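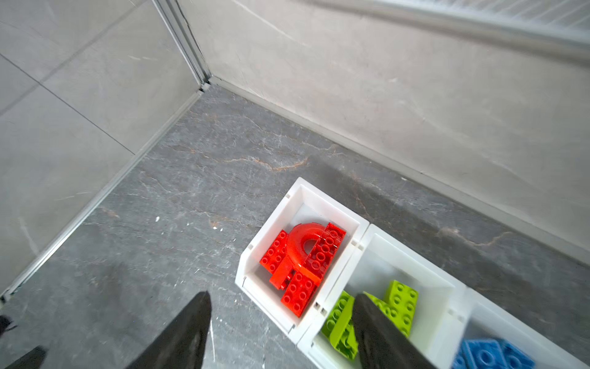

3.2 Sorting by color at floor level

Households in the Plandham part of the study kept their large building blocks in open plastic bins. Before the study, most families had used one deep box for everything. We asked them to divide the blocks by color and to set the bins side by side on the floor, where a small child could reach them without help. Figure 4 shows white bins placed in a row in this way, with red blocks together in the one nearest the center.

Over the study period we logged 575 tidying sessions, in which 1,802 blocks were put away. Of these, 108 went into a bin of the wrong color. Most of the errors came near the end of a session, when children tended to drop several blocks at once into whichever bin was closest. Arches and sloped pieces were misplaced no more often than plain bricks – shape did not seem to matter once the color rule was known.

Parents in Brukham, who used the same bins but sorted by shape, reported more questions from their children during tidying. A sloped piece could be called a brick or a roof, and families settled this differently. We did not correct them. Jaiswal (in press) describes a similar problem with wooden sets.

Placement also mattered. Bins in a corner stayed in line for longer than bins in the middle of a room, which were pushed around during play and often ended up under furniture. On hard floors the noise of emptying a bin was the most common complaint, and two families put a mat down after the first week. We left these sessions in the totals.

Figure 4. Storage bins in a row on the floor, with red blocks sorted into one bin.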